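About Akell Kitchen School

Who we are

Akell is a small cooking school for adults who did not learn to cook at home. Some of our students are nineteen, some are past seventy. We teach in English, with a bit of Turkish when we get excited, and we ask no previous knowledge from anyone.

The school began in two rooms above the Öztürkmen bakery. The bakery let us use its sink in the afternoons, and in return we washed its trays. Today we have our own kitchen on the ground floor of the Gunero building, with eight stoves and a long shelf of pots that have been to many soups.

What we teach

Our first course is called Nitovow. It is an old family word, it has no meaning that we could find, but the students remember it well. The course is six evenings and it covers only simple things: rice, lentils, eggs, one soup, one bread, one sweet.

We begin with measuring and moving food from one vessel to another. This looks too easy, and many people are surprised that we give it a full evening. But in our experience a beginner loses more food between the bowl and the pot than anywhere else. So we practice it cold, with the stove off. We put out a small bowl and a wide pot, we bring them close together, and we keep everything else away from the board. The pot stands with its handles where the hands can find them. The bowl stands beside it and never behind it.

Then we speak about the ladle. A ladle goes in at the rim, gently, and it is lifted straight before it travels. We ask the students to do this slowly until there is no noise of metal. When they can do it slowly, they may do it fast.

In the second evening we cook rice, 300 grams of it in 1,000 milliliters of salted water, which we later drain. We know that other schools use less water and a lid. Both ways are good, but this one forgives more.

Our equipment

We do not believe in expensive kitchens. A student who finishes Nitovow needs one steel pot with two handles, one white bowl, one ladle and one knife. We choose steel with a bright inside so that a grain stuck to the bottom is easy to notice. We choose white bowls that are heavy enough to stay in their place.

Practical information

A class costs 100 for the evening, and the whole course costs 300 if you pay it before the start. We open at 5:30 p.m. and we begin at 6. Please bring an apron and a box with a lid for the leftovers. The kitchen is closed in July.

A pot and a bowl on the table:

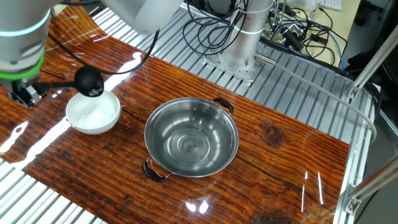
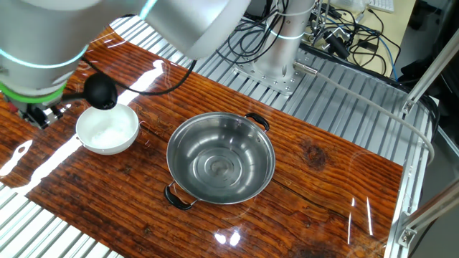
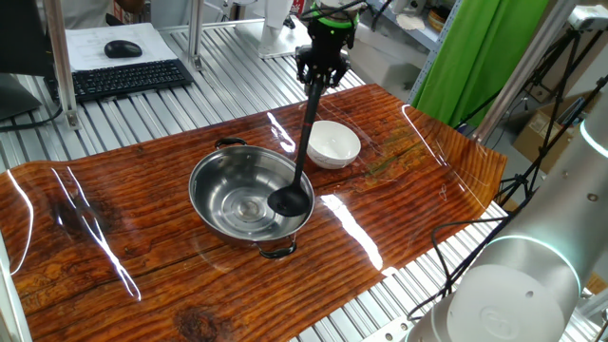
Many former students write to us, and one of them told us that she had cooked rice for twenty years by guessing, that she now keeps the bowl next to the pot every time, and that her only complaint is that the soup evening should be longer.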